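Ojala Tabletop Demonstrations: Data Card

Maintainer: Delia Ciobanu
Collection lead: Niilo Tuominen
Contact for access requests: Bogdan Gajewski

Summary

Ojala is a collection of 800 demonstrations of short tabletop tasks, recorded by people using hand-held grippers. It is intended for training and testing manipulation policies. The data were gathered at a single site and released to project partners in August.

Contents of each episode

Every episode folder holds the video streams, the gripper opening width over time, and a text file with the task instruction. Streams share a common clock. Episodes that failed the clock check were removed before release.

Collection procedure

The operator holds one gripper in each hand and starts with both jaws open. The task instruction is read before recording begins. Operators were asked to work at a natural pace and to leave a mistake in the recording if they could correct it within the same attempt. Each episode was reviewed by two annotators, Joonas Heinonen and Aatos Pitkänen, who marked the start and end of every grasp.

Views

Gripper view, then head view, from the wire basket task set:

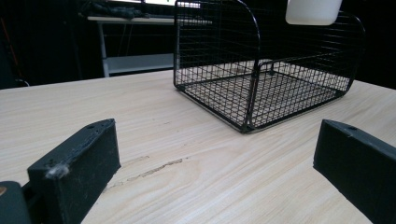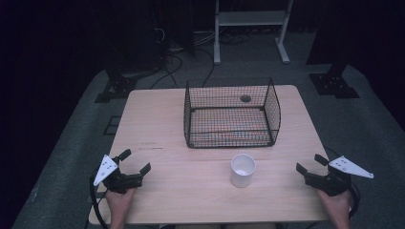
Known limitations

The tabletop and lighting vary little across the collection. Models trained on Ojala alone should not be expected to perform well on dark or reflective surfaces. Thin wire objects are difficult for depth estimation, and no depth data are supplied. Three operators contributed most of the episodes, and their habits are visible in the grasp timing.

Permitted use

Partners may use the data for research and internal evaluation. Redistribution requires written approval from the maintainer. Please report labeling errors with the episode number and the time of the grasp concerned.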